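Grornumo Shorts: director and genre labels

README

This is a table of short films, with one row per film and columns for who directed it, what genre it was sold as, and what genre two readers thought it was after watching it. I put it together after the third festival panel in a row where somebody announced that women direct intimate dramas and men direct everything else. I wanted to know if that was true of any pile of films I could get my hands on. I'm still not sure it can be answered from this one, so please read the problems section before you quote a percentage at anyone.

Contents

400 films, all under 90 minutes, most of them far under. They come from the open submissions of two small festivals, Vatdale and Inis. Neither is a fair sample of anything. Vatdale charges an entry fee and Inis does not, and you can see the difference in the end credits.

films.csv has title, running time, country, festival and submitted genre
labels.csv has the two readers' genre labels and a notes column
people.csv has director credits as printed on screen

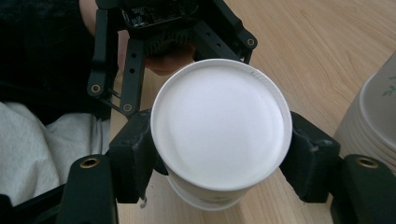 Genre labels came from a fixed list of 5: drama, comedy, horror, thriller, other. "Other" is too big. We argued about splitting it and then didn't, and it swallowed most of the science fiction along with a musical called Song that deserved better.

Problems

The submitted genre is marketing. Directors pick whatever they think the programmer wants, and several films went to both festivals under different genres. I kept both rows and flagged them.

Director gender is taken from pronouns in the press kit. Where there was no press kit, the field is blank, and 88 rows are blank. Do not fill them in by guessing from first names. I have seen a paper do this and it was a mess.

The readers knew who directed each film, as the credits were left on. Macarena Leiva, the second reader, thinks this matters a lot and I agree with her. If a film by a woman has a kitchen in it, someone will call it a drama, even with a body on the kitchen floor. A blind relabel would be worth more than any statistics you run on the current version. 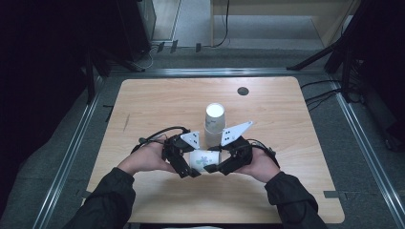 Use

Fine for teaching, and for checking your own assumptions. Not fine as evidence of what audiences want. There is no audience data anywhere in here, whatever the festival newsletter said in February.

Corrections are welcome if they come with a timestamp from the film. Opinions about what counts as a thriller can go in the notes column with everyone else's.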